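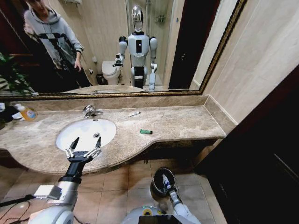

Bathroom vanity with marble countertop and framed mirror, Harawira unit.

Ticket 1518
Site: Harawira, bathroom
Opened: 8/15/19
Assigned: Angus Faulkner
Status: monitoring
Subject: Low hot water pressure at basin, cold supply normal

Reported fault
Hot tap at the basin runs weak for the first minute, then drops to a trickle. Cold tap unaffected. Shower on the same branch shows the fault only when the kitchen tap is open.

Checks
Isolating valve under basin found half closed. Opened fully, slight improvement only.
Tap aerator removed and rinsed. Light scale, no change to flow.
Flexible hose (Rakdale) disconnected at the tap end and run into a bucket. Flow still poor, so tap cartridge ruled out.
Hose then disconnected at the valve end. Full flow from the valve. Fault is in the hose.

Cause
Inner lining of the hose had come away near the lower nut and was folding over under flow. Same batch as the hose replaced at Landau in June.

Work done
Hose replaced with Dirnell braided type, new washers both ends. Hot tap run for 4 minutes at full bore, flow steady. Joints wiped and rechecked after 31 minutes – no weep.

Outstanding
Shower still drops slightly with the kitchen tap open. Not caused by the hose. Pressure reducing valve to be checked at next visit; setting is not marked on the body.
Remaining 3 Rakdale hoses at this site to be changed on the same visit. Parts on order.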